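Cell 2 progress report, October
By Marit Isaksson
For: Popescu program office

Short one this period, most of our time went into the machine and the written part suffered for it. Apologies for the state of the budget annex, Špela Dimitriou is sending a cleaner version separately.

Where we are

The two-arm garment cell at Cirnville is up and in daily use. Both arms back on the rail, both talking to the controller, both grippers fitted. Down time this period was mostly the right arm, details further down. We did not hit the 220 logged runs we promised for this milestone. We are short by 15, and those will be made up before the next report. No change to the end date asked for.

Setup as it stands now: two arms on one aluminum rail along the front of the table, clothes rack at the back on the right arm's side, garments on the table at the left arm's side. Left arm picks up from the table, right arm works at the rack. We went back and forth on putting the rack in the center and decided against. Reach was fine, but the elbows came too close together and we lost an afternoon to a soft collision (no damage, one scuffed cover).

Cables on both arms are now tied down along the links with white cable ties, with a loop of slack left in the purple cable. Before this the slack was wherever it landed. Two of our stoppages in the last period were a cable catching, none this period.

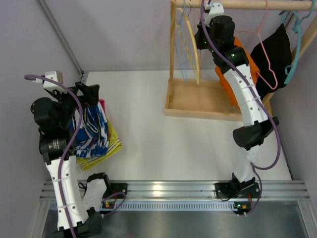

Right arm repair

Wrist motor on the right arm started to stutter under load. First seen as a small hop when closing on a hanger, then worse. Spent too long blaming the software. Špela swapped the motor cable, no change, swapped the connector at the base, better but not gone. In the end it was the wrist motor itself plus a connector that didn't seat fully. Replaced both. Spare motor came out of the Cornberg order, so that line in the budget is now used up and we would like to reorder two more. Lead time from Cornberg is 12 working days, which is why we don't want to run with none on the shelf.

After the swap:
- zero position set again on the right arm, all joints
- base plate bolts checked and retorqued, two were looser than they should be
- grip force turned down a step, the old setting was bending the thinner hangers
- 50 open/close cycles on the bench with nothing in the gripper, then the same with a hanger, no hop in either

The left arm had no faults but got the same check, as we had the tools out. One cracked cable tie replaced. Gripper fingers cleaned. They pick up lint from the knits and then slip, it builds up faster than we thought, so cleaning has gone from weekly to every morning.

Rail and table

Rail was out of level by a hair on the left end. Shimmed. Rechecked after a week and it held. The mounting plates have pencil marks next to them now so we can see at once if one has crept. Low tech but it works.

Table surface wiped down daily, the white top shows fluff and the fluff ends up in the gripper. The rack now goes back to taped corners at the start of each shift. It used to be placed by eye and the right arm would come in high or low on the rod depending who set it out. Most of the missed grasps in the early logs trace back to this, we think. Not proven, the old logs don't record rack position. New logs do.

Garments and hangers

Same mix of clothes as agreed. For this check we ran with the yellow one with the striped edge and the blue and white patterned one on the left, and the orange and the black over at the rack. Hangers are a mix of colors and shapes on purpose. The black garment is still the hardest for us, folds don't show up well and the right gripper can end up with cloth all round it. When that happens the rule is stop, back off along the same path, never twist. Twisting is what we suspect hurt the wrist motor in the first place.

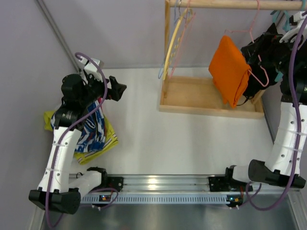 Soft heaps on the left side are going better. The change was to let the arm come in lower and slower and take a smaller pinch of cloth. Pick time went up by nearly a second, we can live with that. Two items lying on top of each other is still a problem, it will take both as often as one. Nustine have offered us their newer finger pads to try, on loan, no cost to the project. Will fit them to the left gripper only at first so we have something to compare against.

Daily routine (now written down and taped to the cabinet)

1. Power on, wait for both boards by the rail to show their light. If one is dark reseat the connector, don't just restart.
2. Wipe table, clean fingers.
3. Rack to tape marks.
4. Look along both cables, top to base. Anything tight, fix before moving.
5. Slow run through the full path, hand on the stop.
6. Log it, initials and time.

Takes a quarter of an hour once you know it. Second shift was skipping step 5, that has been talked about. From the log it has been done every shift since.

Problems and risks

Spares, see above. This is the main one. If a second wrist motor goes before the reorder lands we are down to one arm.

Staff. Špela is the only person who can do the full joint calibration without help. I have done it once with her watching and got the elbow wrong. Plan is for me and one other to be signed off on it by next report, she is writing up the steps with photos.

Room temperature at Cirnville. Motors run warmer in the afternoon and we see the right arm drift a little by 4 pm. Small so far. We rezero at lunch for now, a proper fix would mean the fan kit, which isn't in the current budget. Not asking for it yet but flagging it.

Spending

On plan except parts, which is over because of the motor. Travel is under by more than that so the total is fine. We would like your ok to move the travel underspend to parts, Špela has put the line numbers in the annex.

Next period

- finish the outstanding runs
- Nustine pads on, compare against the present fingers
- two spare wrist motors on the shelf
- calibration write up done and two more people trained on it
- decide on the fan kit
- visit from your side whenever suits, mornings are best as the cell is normaly running by 9:30

Please send the ok on the parts line first if you can, the rest can wait for the call.

M.I.

Contact: Marit Isaksson, Cell 2, Cirnville | © Popescu program, project partners | Back to top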